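Tidy Desk, Tidy Week: What We Learned About Resetting a Shared Study Room
Project report by Chelsea Rowbotham and Tsz-kin Fu

Print this page | E-mail this page

Our question was simple: if everyone spends the last few minutes of a session putting the room back, does the next group get started faster? We loved this project from day one, partly because we both sit in that room all the time and have both lost arguments about where the chairs go!

We worked in the Kovačević study room, the one with the brick wall and the big gray desk. For the first half of the project we changed nothing and only timed how long it took each group to settle in. Then we taped up a short list by the door (chair in, desk clear, cords against the wall, bags off the walkway) and timed again. We logged 61 sessions in all.

Before the list, groups took around 12 minutes to get going. Most of that went to small stuff: hunting for an outlet, moving somebody's box, rolling a chair back from the far side. With the list up, the typical time dropped to five, and we were thrilled.

The chair mattered most. When it was left out in the middle of the floor, people walked around it, sat somewhere else, and spread their things over whatever was close.
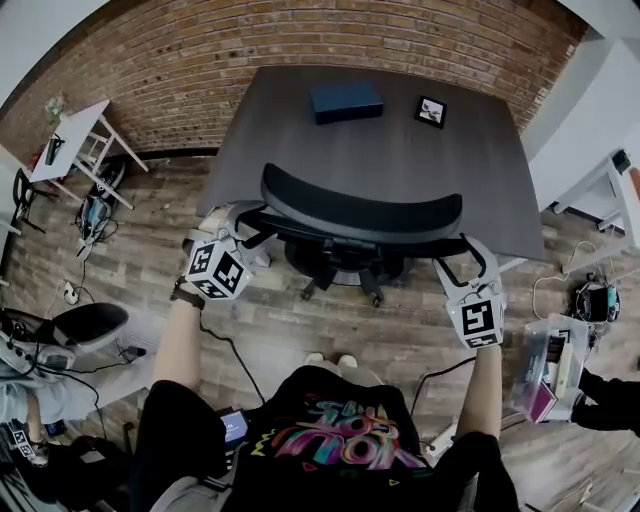
Cords were the part we never solved. Our rule said to keep them against the wall, but they drift back out during a session and people step over them on the way to the door. Ruairí Mulligan suggested a floor clip by the outlet, and we would like to test that in June.

Next time we would also ask people how the room felt to them. A stopwatch only gets you so far.

Comments

Dragica Nikolaidis: Great work, you two. Did evening groups follow the list as well as morning ones?

Tsz-kin Fu: Not quite! Evenings were messier, mostly bags.

Mirsad Papadopoulos: We tried the chair rule in our room this week and I'm sold. Can you share the list?

Contact the project team | © Grorka Student Projects | Back to top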